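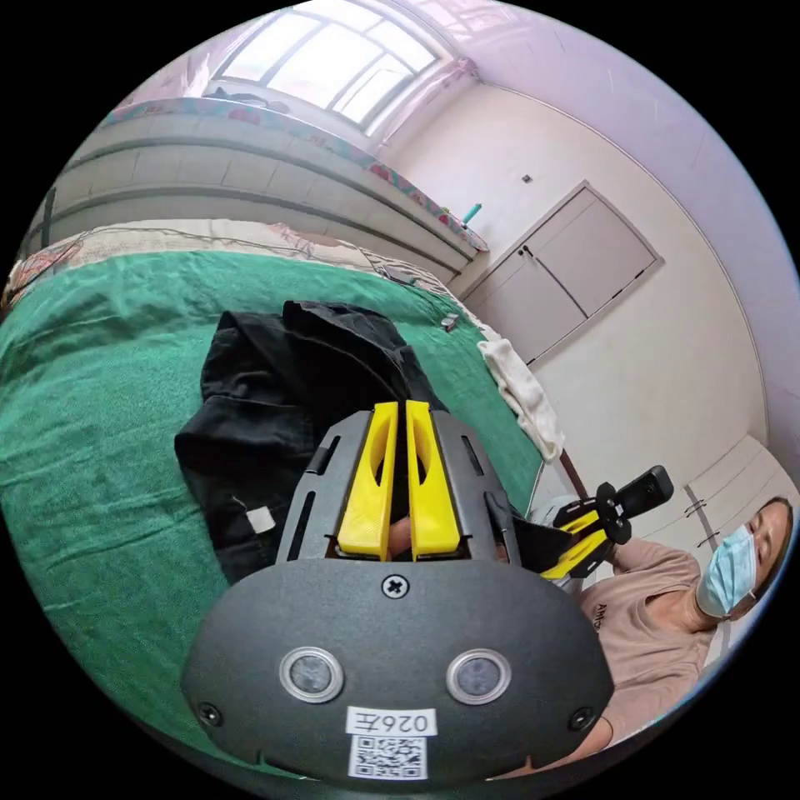 Black garment on a green sheet

About Bandeck

Bandeck is an artist-run gallery and studio building, and we love showing work that takes up space! Sculpture, textiles, sound, things hung from the rafters -- if it needs a room to itself, we want to talk.

Ingeborg Wegener and Åsmund Engström opened the doors with 2 rooms and a borrowed ladder. Today there are eight studios upstairs, a ground-floor gallery of 528 square feet, and a small print shop that Solveig Granström keeps humming most evenings (come by and pull a print with her, she's a wonderful teacher).

Our season starts in September with Driltlow, the open show. Anyone can enter one piece, and we hang the first 99 that come in, first-timers right next to people who have been at it for decades. It gets crowded and loud and we look forward to it all year.

Hjørdis Tangen runs the residency. Each artist gets a studio, a key and a Sunday afternoon talk with coffee after. Write to her with a few lines on what you're making -- unfinished ideas are very welcome.

Admission is always free.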